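Draltel DG-2 hand-held gripper: demonstration visits

Product page / Demonstrations

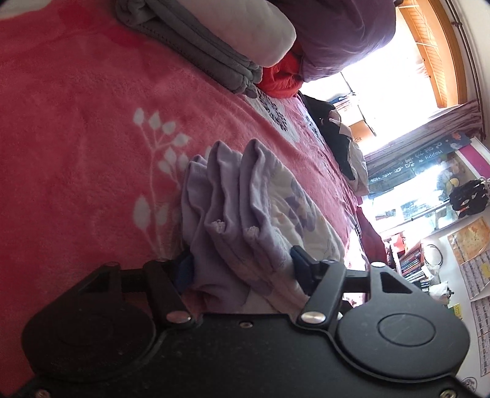
How long does a demonstration visit take?
Allow 145 minutes, including set-up and a short session in which visitors operate the tool themselves.

The DG-2 is a two-finger gripper carried and operated by hand. It is used to record handling work in ordinary rooms, so that the same movements can later be taught to a robot arm. Fabric handling is the part of the visit most customers ask for. A folded garment is held between the finger pads above a fleece blanket, with other bedding left on the bed.

Visits are held at the Grurndale site or at the customer's premises. Open-day places at Grurndale are offered in September, from 10 am, and are limited by the size of the room. Visits to customer premises need a bed or table with clear access on one long side.

What is covered
Grip and release on folded cloth
Changing the finger pads
Checking and tightening the finger pivots
Exporting recordings to the Guérin arm controller

Specification
Order code: 607
Fingers: 2, opposed, with triangular cutouts
Body finish: matt black
Maximum opening: 100 mm
Pads: replaceable, supplied in pairs

Pads wear faster on fleece and towelling than on smooth cotton. Wipe them with a damp cloth after each session and replace them when the surface turns shiny. Do not use solvent.

The Zernorberg wall bracket does not fit this model. Use the bench stand, ordered separately.

To book a visit, send the order code, the preferred site and the types of fabric to be handled. Customers may bring their own garments. Items with metal fastenings should be mentioned when booking.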